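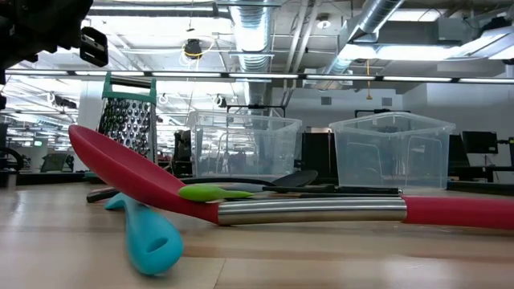
What happens at a Skulo open day?
Visitors spend nearly three hours in the workshop, watch the arms handle ordinary household objects at a table, and can put questions to the staff running each bench.

About Skulo

Skulo develops and tests table-top robot arms for sorting and handling tasks. The work is done in a single open-plan workshop at Aneck, where the benches, the desks and the stores share one floor. We design end fittings for the arms, write the control software and run the trials that show where both fall short.

The company has 12 staff, most of them from mechanical or electrical engineering. We do not make the arms themselves. We buy them in, fit our own grippers and brackets, and keep a record of every change made between one trial and the next.

Our main line of work is the Zwane project, which deals with mixed kitchen tools. Kitchen tools are a hard case for a gripper. A spatula is flat at one end and narrow at the other. A spoon with a polished steel section throws back the ceiling lights, and a clear plastic bin lets the camera see straight through its walls to whatever stands behind. A box grater is upright and stiff; a silicone head bends when it is held. Tools that lie across one another are harder again, as the arm has to choose which one to lift first.

The Zwane object set at present holds 61 items. Each has an entry giving its weight, its length and the points at which it may be held. Items are replaced when their surface has worn enough to change the grip, and the old entry is kept alongside the new one.

Open days

Skulo opens the workshop to visitors on selected Saturdays. The first open day under the present arrangement took place on 3/7/20, and the format has changed little since then. Groups are small, as the space beside the benches is limited.

A visit has three parts. The first is a short talk on how a task is set up: how the objects are laid out, where the bins are placed and what counts as a completed move. The second is the demonstration at the table, in which an arm works through a sorting task at its normal speed. We do not speed up the software for visitors, and failed grasps are left in. The third part is given over to the grippers, and staff go through how the fingers are shaped and what can be adjusted.

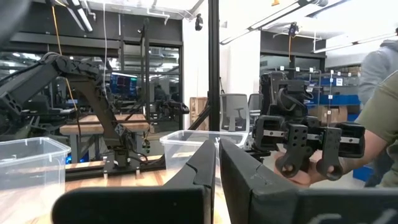
A hand on the lower claws of a gripper, beside the two black fingers of another.

Questions at this stage tend to concern the fingers. Ours are flat plates or curved claws, according to the task. Plates give a larger contact area and suit thin, flat handles. Claws reach under an object, but need more clearance from the table. Holes in a finger reduce its weight and provide fixing points for pads. Scuffs and scratches are normal on a finger in regular use and do not affect its grip unless they reach the contact face.

Visitors from schools and colleges are welcome. Teachers may ask for the setup talk to be extended, in which case the demonstration is shortened to fit. Written notes for the talk can be sent in advance on request.

Records and software

Every trial is logged by Nirnero, our in-house recording software. Nirnero stores the arm positions, the camera pictures and the operator's notes under one trial number, so that a failed grasp can be played back from each camera in turn. The archive now contains 4,000 trials. Demonstration runs are logged in the same way as any other run and are marked as such.

Nirnero is not sold as a separate product. Partners working with us on a trial receive a copy of their own records, together with a reader program – this runs on an ordinary office computer and needs no arm to be connected.

Before you visit

Places must be booked beforehand through the contact form. Closed shoes are required on the workshop floor. Bags and coats are left at the entrance, and long hair should be tied back. Please do not lean on the benches during a run – a small movement of the table is enough to spoil the camera alignment.

The workshop is on the ground floor and has step-free access. Parking at Aneck is limited on open days, and groups arriving by coach should tell us when booking.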